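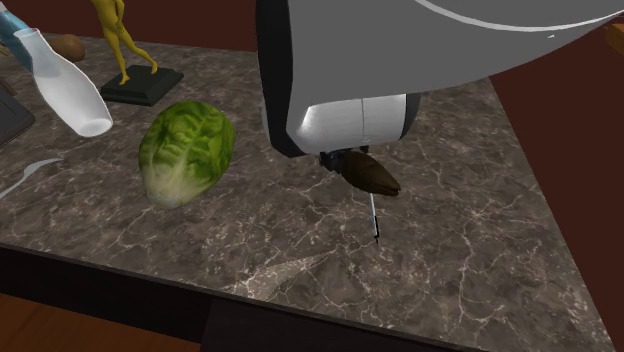 Steinplatte mit Adern, am Computer entstanden.

Ich muss mal was loswerden über Küchenarbeitsplatten. Ja, wirklich. Seit April planen wir eine neue Küche, und seitdem habe ich mehr Meinungen über Stein gehört als in meinem ganzen Leben davor. Alle wollen Stein. Meine Schwester will Stein, meine Kollegin will Stein, der Mann im Küchenstudio wollte so dringend Stein, dass er mir dreimal denselben Prospekt in die Hand gedrückt hat. Und wehe, man sagt, man hätte gern wieder Holz! Dann gucken die Leute, als wollte man sich ein Plumpsklo in den Garten stellen.

Dabei bin ich mit einer Holzplatte groß geworden. Buche, geölt, bei meinen Eltern über dem Spülschrank schon ganz grau und neben dem Herd mit einem schwarzen Ring, den mein Vater 1987 mit der Bratpfanne hineingebrannt hat (er behauptet bis heute, es sei meine Mutter gewesen). Über diesen Ring wurde bei uns an jedem Weihnachten geredet. Einmal hätte man die Platte abschleifen können, der Schreiner war sogar schon da, und dann haben beide gesagt, ach nee, lass mal. So eine Platte hätte ich gern wieder, von mir aus auch ohne Ring.

Im Küchenstudio läuft das ja heute so, dass man vor einem Bildschirm sitzt und sich seine Küche zusammenklickt. Unser Modell hieß Nuradia, die Fronten hießen Flondness, und ich habe bis zum Schluss nicht verstanden, was davon die Farbe war. Auf dem Bildschirm sah alles großartig aus. Der Stein hatte Adern, das Licht kam von irgendwo schräg oben, keine Krümel, kein Toaster, keine Post von der Krankenkasse. Wir haben uns sofort verliebt, mein Mann noch mehr als ich. Dann durften wir das Muster anfassen, ein Stück so groß wie ein Frühstücksbrett, und es war kalt. Klar ist Stein kalt, das wusste ich vorher auch. Aber ich stütze mich morgens mit beiden Unterarmen auf die Platte und warte auf den Kaffee, im Nachthemd, im Januar. Daran hatte ich vor dem Bildschirm keine Sekunde gedacht.

Und dann das Geld! 895 Euro sollte allein der Ausschnitt für die Spüle mit allem Drum und Dran kosten. Dazu 265 Euro für die Anlieferung, weil wir im zweiten Stock wohnen und die Treppe eine Kurve macht. Ich habe nachgefragt, ob man dafür wenigstens nie wieder etwas machen muss. Doch, hieß es, imprägnieren sollte man schon, und Zitrone bitte gleich wegwischen, und Rotwein auch. Also genau das, was man mir beim Holz als Nachteil verkauft hatte!

Meine Freundin Leidy Ospina hat seit zwei Jahren Stein und liebt ihn heiß und innig. Sie rollt ihren Teig direkt darauf aus, und da gebe ich ihr recht, das geht wunderbar, ich war richtig neidisch. Dafür sind ihr schon zwei gute Gläser kaputtgegangen, die bei mir wahrscheinlich nur umgekippt wären. Sie findet, das gehört dazu. Ich finde, wer viel backt, soll Stein nehmen und glücklich werden. Ich backe zweimal im Jahr, und einmal davon aus der Packung.

Was mich wirklich ärgert, ist dieses Wort "zeitlos". Das stand in jedem Katalog. Zeitlos waren auch mal die braunen Fliesen mit den Prilblumen - und die hat meine Tante mit Hammer und Meißel von der Wand geholt. Ich möchte gar keine zeitlose Küche. Ich möchte eine, der man ansieht, dass wir darin wohnen, mit Messerkerben und einem hellen Fleck dort, wo immer der Brotkasten stand.

Mein Mann ist noch nicht ganz überzeugt. Er hat den Ausdruck aus dem Studio an den Kühlschrank gehängt und seufzt manchmal im Vorbeigehen. Nächste Woche fahren wir zum Schreiner und schauen uns Eiche an. Wenn er da auch seufzt, reden wir über einen kleinen Streifen Stein neben dem Herd, für die Pfannen.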